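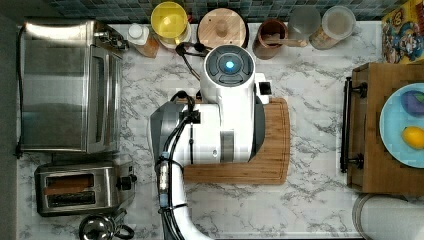
Oona Kettunen started baking rye bread in December, four years ago, with a jar of starter from her neighbor, and she still lights up when she talks about it. "It smelled like apples and wet cardboard," she says. "I was hooked!" Her tools are plain ones, and she has strong feelings about all of them, right down to the cutting board. She likes a wooden one with a groove along the edge, like the brown one on the counter, for catching crumbs. "Rye crumbs go everywhere. I find them in my socks."

She feeds the starter 100 grams of flour the night before - 300 if her sister wants a loaf too - and leaves the dough alone until it cracks on top. And the waiting? "Oh, I love the waiting. I go read."

Her friend Santosh Kanaujia got her to teach a class at Miettinen, the little bakery where he works mornings, and she was nervous for a week. "Then a man cut into his first loaf and yelled," she says, laughing. "He yelled! I want to do it again next month."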